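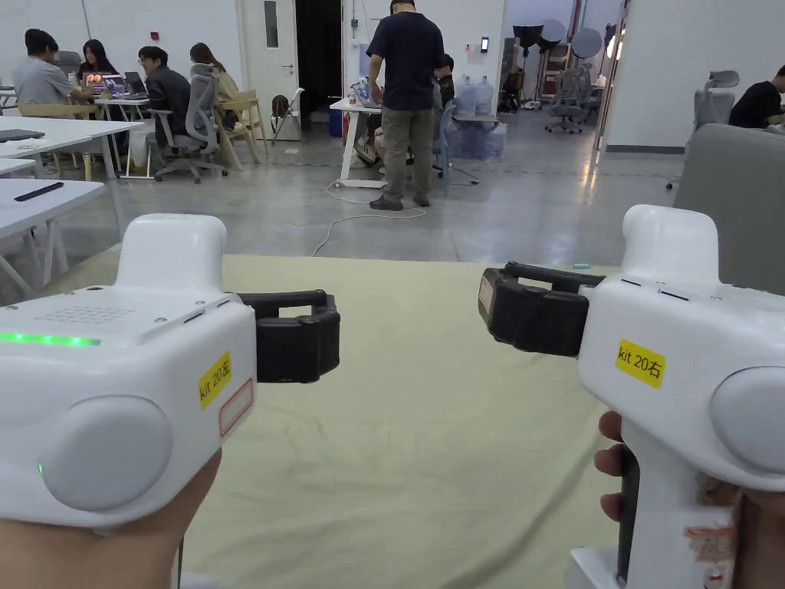 Turnwood Cloth Set, release 4
README and data card
Last updated 10 December 2023

What you've got

This is a collection of 1258 demonstrations of people handling cloth on a table, recorded with paired hand-held grippers at the Zista workspace. It was gathered to train the Turnwood folding policy, which at the time of writing folds a tea towel with the confidence of a teenager asked to fold a tea towel. We are releasing the data in the hope that yours does better.

If you only want to check that your loader works, take the folder called small. It holds 50 demonstrations and will fit on the sort of USB stick people give away at conferences.

How it was collected

Each demonstrator wears a head camera and holds a gripper in each hand. No robot is involved until much later, which keeps the furniture safe. The grippers come in numbered pairs and each one is labelled with its kit number and its side, 左 for left and 右 for right. If you don't read Chinese, learn these two characters before you unpack anything. We have a folder of demonstrations recorded with the hands swapped, and it is called regrets. It is not included in this release.

Sessions run in an open room where everyone else is also trying to work. People walk past, sit down, get up and lean over desks. We considered hanging a backdrop and decided against it. A policy that falls over the first time a colleague wanders by in cargo trousers is not much use in a house.

Before each recording the demonstrator brings the jaws in over the table and holds them facing each other. This start pose is kept in the files and flagged as start_hold. Trim it if you like. Some of our own training runs went better with it left in, and we have several theories, all of them bad.

Tasks

flatten: take a rumpled cloth and make it less rumpled. The label says "flat". Our standard for flat has drifted over time, generally downward.
half_fold: edge to edge, once.
quarter_fold: the same again, with mounting optimism.
pick_place: move a small object from one side of the cloth to the other without dragging the cloth along. Harder than it sounds.

Table coverings were left wrinkled on purpose in all four tasks. Early recordings used a covering that had been ironed, and the resulting policy treated any crease as an emergency.

What's in each folder

head.mp4: the head camera view, with sound removed. You are missing mostly sighing.
left.csv and right.csv: jaw opening and gripper pose, one row per time step.
meta.json: task, kit number, start and end of the useful part, and a free text note.
outcome.txt: a single word, which is good, poor or odd.

Please read the notes in meta.json before you filter on outcome. "Odd" covers everything from a sneeze to a perfectly good fold done in an order we hadn't thought of. Throwing out the lot will lose you some of the most useful material in the set.

Time alignment

The two grippers and the head camera each keep their own clock and each believes the others are wrong. We line them up using a double squeeze of both jaws at the start of every session. The script align.py does this and has been run on everything here. For 15 demonstrations it couldn't find the squeeze, and those were lined up by eye. They are listed in by_eye.txt. Don't use them for anything where timing matters.

Known problems

Heads move. The far edge of the table slides about as the demonstrator looks around, and in places a jaw leaves the view altogether. The pose files carry on regardless.

The lighting changes with the time of day and with whoever is nearest the switch.

Handle tape wears out and gets replaced, so the same kit may look scruffy in one session and respectable in the next. Don't let your model use tape as a clue to anything.

Left-handed demonstrators are under-represented. We know, and we're recruiting.

People in the background

Everyone who works in the room has agreed to appear. Anyone who later changes their mind can ask to be blurred, and we push a corrected file with the same name and a new checksum. If your checksums stop matching, that's the usual cause, so download again and delete your old copy. Please don't try to identify anybody or train on faces. It's in the licence, and it's also just manners.

Licence and credit

Free for research and teaching. For commercial use, write to Plutotex, who paid for the grippers and would like to hear from you. The pose tracking code was written by Hoxha and has its own licence in the tracking folder.

Next release

Planned for January, with sleeves. We've been practising on a shirt and the shirt is ahead. Bug reports go in the issue tracker; please include the folder name and the kit number, and check which hand you mean.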